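Ticket 2140 - Recurring pledge form charging donors monthly instead of yearly
Opened by: Haruna Okabe, Bilthorpe Youth Strings
Assigned to: Ryota Sakamoto
Priority: High (was Low, until the phone calls)

Haruna, Sat 4 April
Our three-year pledge form says "$200 a year." A cellist's grandfather has now given us $200 three months running. He was very gracious and would like it to stop.

Ryota
Thanks, I can see his pledge. The form label says yearly but the schedule field behind it is set to monthly. Did anyone edit the form after launch?

Haruna
Everyone here will tell you no. The edit history says Kimie, at 11 at night, fixing a typo in "violin."

Ryota
OK. Saving a form in the old Plemeo editor resets the schedule to the default, and the default is monthly. Known bug, and not Kimie's fault. I've paused all 41 active pledges on that form. Nothing more will be charged until you turn them back on. Please don't re-save the form, even for typos.

Haruna
Paused on our side too. Second problem while I have you: the thank-you email goes out with the wrong picture. It should be the spring concert.

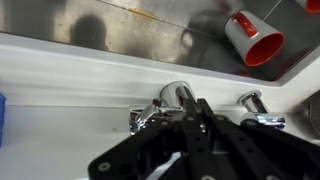
Cup in the sink

Ryota
The template picks its header by position in the folder, so whatever gets uploaded last wins. I've pinned the concert photo by name. Send yourself a test and let me know.

Haruna
Test received. Violins. Much better for the cause.

Zlata Dmytriv (billing)
Extra charges refunded for every donor on the form. Banks will take a few days. The grandfather asked me to leave one of his in as a gift, so his record has a manual note. Please don't "correct" it.

Ryota
Schedule set to yearly and locked. Haruna, you can resume pledges when ready. Next charge for anyone who joined last July will be this July, once.

Haruna
Resumed. Kimie would like it noted that "violin" is now spelled right.

Status: Waiting on Plemeo for the editor fix. Do not close.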